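2 December 2020
By lenden-backroom
2 min read

Re: [Telo-list] White cloth behind white table, again

On the Telo list, a member wrote:

> We have the Kravchuk cloth up but it looks like a bed somebody
> has just got out of. Is everyone ironing theirs? Also, does it
> go over the table or behind it? The leaflet shows both. Ours is
> 200 cm wide, if that matters, and the table is white, which I'm
> told was a mistake.

The leaflet shows both because Kravchuk sell two sizes of cloth and have only ever paid for one leaflet. Yours is the narrow one, so it goes behind. If you bring it forward over the top you get a nice curve for a day or so, and then someone leans on it and the whole lot comes down in their lap.

On ironing: I did ours in February, all of it, on a towel on the floor, and was very proud. It was folded in four and put in a bag by teatime. These days I hang it damp and let the weight do the work. You'll still have the fold lines from the packet. Ours have outlasted two kettles. Steam gets rid of the sharp ones if you can borrow a steamer – the cheap sort is £30 and spits.

I wouldn't worry about the white table. The Prakotix catalogue has a grey top for the same frame (item 1448, if they haven't renumbered everything again) and I looked at it for a long time before deciding I could live with white. What you do have to put up with is that matt white keeps a record of everything. Washing-up liquid, well diluted, then a dry cloth. Not the spray, it leaves a bloom that you can only see once you've put everything away.

Our present state of affairs, smudges included:
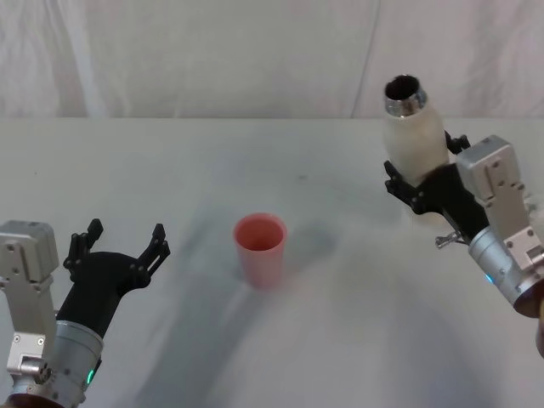

A reply has already come in from someone on the digest, who thinks soft folds are fine and that it's the straight join along the back of the table that wants dealing with. Their answer is to pull the table forward a hand's width and let the cloth drop down behind it, with a strip of curtain weight sewn into the hem. They also say never to clip the sides, as that's how you get the bunching.

I can't argue with the clips. I'm less sure about moving the table, as ours has only one position in which the door opens. The curtain weight I'll try, once I've found out who has the sewing box.

If anybody wants the leaflet scanned, say so on the list and not to me, I've only got the page with the wrong picture on it.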